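Three weeks with the Tetness picking kit

October 9, 2024

We had the Tetness kit on loan for three weeks and it goes back tomorrow, so I'm writing up my notes while I still have them in order.

The kit is a gripper, a mounting plate, a box of cables and a year's licence for the Vana software. You supply the arm. Ours is a KUKA that was already in the workshop. Fitting took Gonçalo Cunha and me most of a day, and the slow part was the cabling. The guide shows one tidy run down the arm, which didn't suit ours, and we ended up doing it twice.

Setting up the bins was easy. The software wants to know where the edges are and that nothing will shift, so we used two metal bins, a couple of spring clamps and some blue tape on the table.

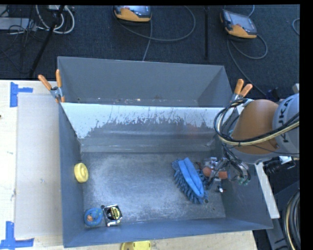 I ran 101 picks on mixed objects and wrote each one down. It missed 20. Most of the misses were soft or shaggy things, where the fingers closed on the bristles and slid off. A tape measure was fine nearly every time. Rolls of tape were fine lying flat and poor when they ended up against the wall of the bin.

Vana crashed 3 times, always while saving a log. I reported it and had a reply from Chanida Sriwong at Tetness the next morning, with a patch that cured it. I can't fault the support.

The manual needs work. The section on grip force is 30 pages long and leaves out the default setting, which I had to ask for.

Would I buy it? For hard objects of a similar size, yes. For the odds and ends we handle, I'd wait for the softer fingers they have promised for March. Margarida Guerreiro wants to try the Hsieh gripper first anyway, and I've asked for a quote.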